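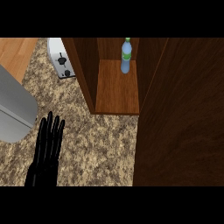 Skoslow Stone Surface Sealer

Product code: SK 328
Supplied by Quinlan Surface Care, Didimthorpe

Skoslow is a penetrating sealer for granite and other dense natural stone. It is intended for kitchen countertops, vanity tops and window sills in homes and in light commercial premises. The sealer soaks into the stone and slows the uptake of water and cooking oil. It does not change the color of most stones, although pale limestone may darken slightly.

Suitable surfaces
Granite, slate, marble and unglazed stone tile. Skoslow should not be used on laminate, glazed tile, engineered quartz or timber.

Preparation
New stone must be left for 4 weeks after installation before it is sealed. Existing counters should be washed with Mokell Neutral Cleaner, rinsed with clean water and allowed to dry overnight. Wax and old topical coatings must be fully removed. Test the product on a small hidden area first.

Application
Apply a thin, even coat with a lint-free cloth. Leave for ten minutes and wipe off all excess before it dries. Apply a second coat after 2 hours. The counter may be used for food preparation the following day.

Coverage
One bottle covers roughly 200 square feet in a single coat. Polished granite takes up less sealer than honed stone.

Storage and safety
Keep the bottle closed, upright and away from frost. Use gloves and open a window during application. Keep out of the reach of children. Refer to the safety data sheet before use.

Ordering
Skoslow is sold by the bottle or by the case. Trade accounts are handled by Eoin Dunne and technical questions by Kieran Ní Mhurchú, both at the Didimthorpe office. Unopened bottles may be returned with proof of purchase. The office is closed for the first week of July.

Product sheet revised February 16, 2025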